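The Lemon Cloth

By Stimik
31 August 2024

We use cookies to remember your reading settings. By continuing you agree to our cookie notice.

The tin trunk came down from the loft in Clelham on the last wet morning of winter, and I opened it on the kitchen floor because I couldn't wait to get it as far as the table.

My aunt had kept everything! Tea towels with calendars on them, a christening gown in tissue, curtain rings threaded on a bootlace, 20 odd napkins and not a pair among them. I pulled each thing out and shook it and said hello to it, more or less. The dog went and sat in the hall.

I was after the picnic cloth. I hadn't seen it since I was nine, the summer we drove the old Morris to Ruduro with the windows down, 368 kilometres on bad road, and ate cold chook and tomatoes beside the river. I'd told my husband about that cloth so many times he could have drawn it. Blue, I'd say, the palest blue, and lemons all over it as big as saucers.

"You were nine," he'd say. "Everything was as big as saucers."

Under the napkins was a brown blanket, and under the blanket a layer of newspaper gone the colour of toast. I lifted the paper. There was one corner of blue, and I made such a noise that he came in from the shed with his boots on.

Well, the lemons were enormous. I held it up to the window with my arms stretched as wide as they'd go and there they were, the halves and the slices, the little white flowers I'd forgotten entirely, and the writing! I'd forgotten the writing too. Grey loopy words running every which way between the fruit. When I was nine I believed they were a letter to us from whoever had made the cloth, and I lay on my stomach in the grass all afternoon trying to work out what she wanted.

"What does it say?" he asked.

"No idea," I said. "Isn't it marvellous?"

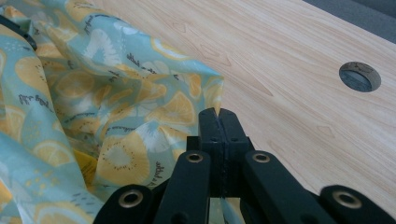

He took the other end and we tried to fold it properly, walking towards each other across the lino the way my aunt used to make us, corners to corners, and got it wrong twice. The third time I didn't let go. It smelled of tin and old paper – and, I swore to him, of river.

"September," I said. "When it warms up. We'll take it back to Ruduro."

"That's a long way to go for lunch."

"I'll do a chook."

He looked down at the lemons and went to see if we still had the esky.

Contact | © 2024 Stimik. All rights reserved. | Back to top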